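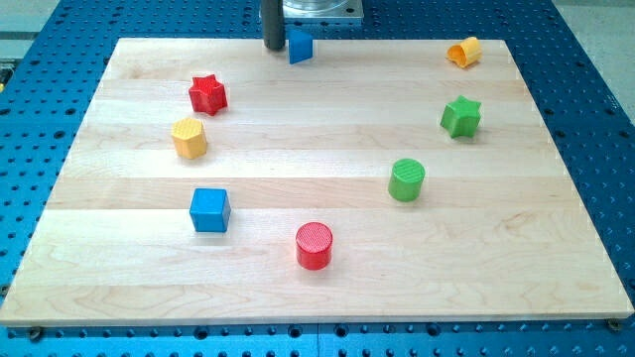

*The board with the shape blocks on it, on the blue table*

## Maple board with two screws at the near edge – how to let it move with the seasons?

Asked by **Iwona Czerwiński** · September · 70 views

Hello everybody. I have a maple board made of long planks glued side by side. It lies on a blue metal table with holes in a regular grid. We use it as a work surface for toy shape blocks, like the blue triangular one in the photo.

My questions are these:

1. There is a screw on the left and a screw on the right at the near edge. Is it a problem for the wood when the humidity changes? In our room it goes down to 30 percent in winter.
2. What finish do you recommend? Now the wood is bare. I want to keep the light color and I do not want a shiny surface.

I looked at the oil from Gorkow but the seller in Clallavport could not tell me if it makes maple yellow. The planks have slightly different tones already, and I like it this way.

---

**Answer 1** (accepted)

Maple moves mostly across the grain, and very little along it. Your planks run left to right, so the board will get wider and narrower between the near edge and the far edge. Two screws in one line along the near edge are fine, they do not fight this movement. The far edge should stay free to slide. If you want to add screws there, make the holes in the board into short slots, and do not tighten them hard.

For the finish I would take a clear water-based one, matte. Oil will make maple more yellow, any oil, also the expensive ones. Put 2 thin coats and sand very lightly between them. Please do the underside also, otherwise the board can cup – I learned this with a kitchen shelf.

– Chinyere Amadi

---

**Answer 2**

just wax it. I use Effiong paste wax on everything and never had problem

> **Comment from Iwona Czerwiński:** Thank you, but does the wax not make the blocks slide too easily?
>
> **Reply:** a little yes. buff it more

---

**Answer 3**

I agree with the first answer about the slots. See also thread 2311, there is a drawing of how to cut them with a small router. Try the finish on the underside first and wait until Wednesday or so before you decide, the color changes a bit when it dries.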